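Bath Mats and Tub Care: Frequently Asked Questions

Questions sent in by showroom visitors and by customers who bought a freestanding tub or a perforated mat from Tendik. Last revised in October.

Where can I see the tubs before ordering?

At the Ultstead floor. Enter at street level and keep the staircase in sight; the tubs are on the tiled area below the mezzanine. Opening time is 11 in the morning. The Drutitcombe counter handles parts and returns only and has no tubs on display.

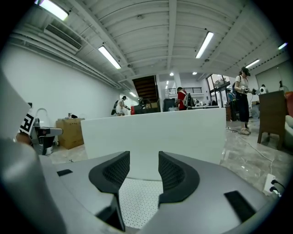

Bring the width of your doorway as well as the dimensions of the bathroom. A freestanding tub is delivered assembled and cannot be folded, split or tilted past a certain point. Most failed deliveries are caused by a hallway turn that was not measured.

Which mat fits which tub?

Measure the flat part of the tub floor, between the points where the sides begin to curve. The mat must lie entirely inside that area. A mat that climbs the curve will lift at the corner and the suction side will not hold. If your measurement falls between two sizes, take the smaller one.

Why is the mat perforated?

The holes let water pass through to the tub floor and on to the drain. They should be kept clear. Soap residue collects on the underside first, so inspect that side and not the top.

Can the mat cover the drain?

No. Leave 2 inches between the edge of the mat and the drain opening.

How do I clean the tub?

1. Remove the mat and hang it over the rim.
2. Rinse the tub with the handheld shower.
3. Wipe the basin with a soft white cloth and a mild liquid cleaner. Colored cloths can leave dye on a light surface.
4. Wipe the rim last, working around the faucet base and the controls.
5. Rinse again and dry.

Do not use steel wool, scouring powder or anything containing acetone. Fine scratches dull a glossy finish and hold dirt. 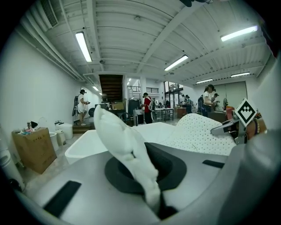
Tendik Bath Fixtures, Product Support Group

How often should the mat come out?

After every use. A mat left flat traps water beneath it, and the trapped water leaves a film. Fold it over the rim until it stops dripping, then hang it somewhere with air on both sides.

Can the mat go in the washing machine?

The Han mat can, on a cold cycle, without bleach and without spin. Do not put it in a dryer. Other mats should be washed by hand.

How do I put the mat back?

Wet the tub floor first. Hold the mat by two corners over the near rim, lower the far edge, and let the rest down toward you. Press from the center outward. Pull gently on one corner to test it before stepping in.
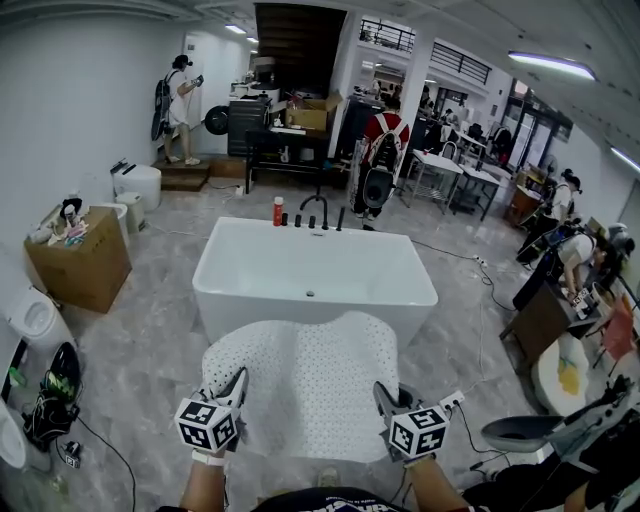 White perforated mat at the near rim of a freestanding tub.

My mat slides even though it is clean.

Check the tub floor for bath oil. Oil is not removed by a water rinse. Wash both surfaces with dish soap, rinse, and fit the mat again. Textured tub floors will not hold a suction mat of any kind.

Can I get a replacement mat without buying a tub?

Yes. Order part 2678. State the tub model if you know it, or the flat floor measurement if you don't.

Who answers technical questions?

Byung-chul Ki for tubs and faucets, Gil-soo Ki for mats and cleaning. Use extension 28 for either.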